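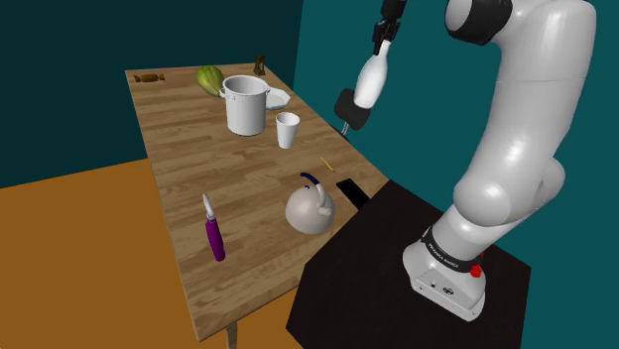 I'd been nagging Kanini Ondieki for an interview since February, mostly because I hate clearing the table and I wanted somebody to tell me when I could stop. She runs the home tasks team at Stukari, a small outfit that trains robot arms in simulation before letting them anywhere near real crockery. We finally sat down over a pot of tea (poured by a human, I'm sorry to say) and I went straight in with the big one. Can a machine tidy my kitchen yet?

"Bits of it," she said. "If you give me one arm, one table and a cup standing the right way up, I'm fairly relaxed. If you give me your kitchen, no."

I asked what was wrong with my kitchen, which she has never seen.

"It's got your stuff in it! People leave a pencil by the cup, a phone by the pencil, a kettle in front of the lot. We do that to our tables on purpose. The arm has to get at one thing without knocking the rest about, and it has to know which thing you meant."

Her team works with a set of 40 practice chores in a program they call Nyamweya, and most of them sound laughably easy when she reads them out. Pick up the cup. Move the bottle. Put the plate somewhere sensible. It was "somewhere sensible" that got us going for a good ten minutes, as I think a plate belongs wherever there's a gap and Kanini very much doesn't. 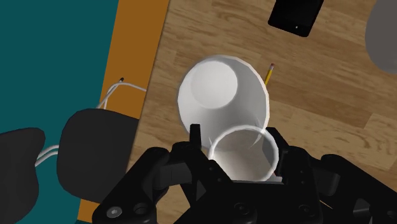 Cups, she told me, are harder than they look. A paper one gives when you squeeze it, and it's wider at one end, so a grip that's fine for an upright cup can slide off one that's upside down.

"We had 500 tries at cups in one batch and I sat and watched far too many of them," she said. "You start taking it personally. You're sitting there going, left a bit, left a bit, oh for heaven's sake."

Imani Lyimo joined us halfway through, with biscuits. She looks after the shop-floor side for Randix, who are hoping to use the same software for packing shelves, and she's a good deal more cheerful about it all.

"A shop is kinder than a house," Imani said. "The boxes are the same shape every morning. I'd put an arm on restocking tins before I'd put one on anybody's washing-up." How soon, though? She wants a trial at the Berari branch within 18 months, and Kanini pulled a face at that, and then they had a little argument about door widths that I couldn't follow at all.

I did ask whether practising in a made-up room is a bit of a cheat. Kanini took that better than I'd have done.

"It's a cheat until you move to the real one, and then you find out what you got wrong. Shiny things, usually. And cables, I can't stand cables. They never lie the same way twice."

So would she have one at home? She thought about it for ages. "For fetching and carrying, yes, if it was slow and I could reach the stop button. I wouldn't let it near my gran's teapot."

Imani said she'd have two, and took the last biscuit.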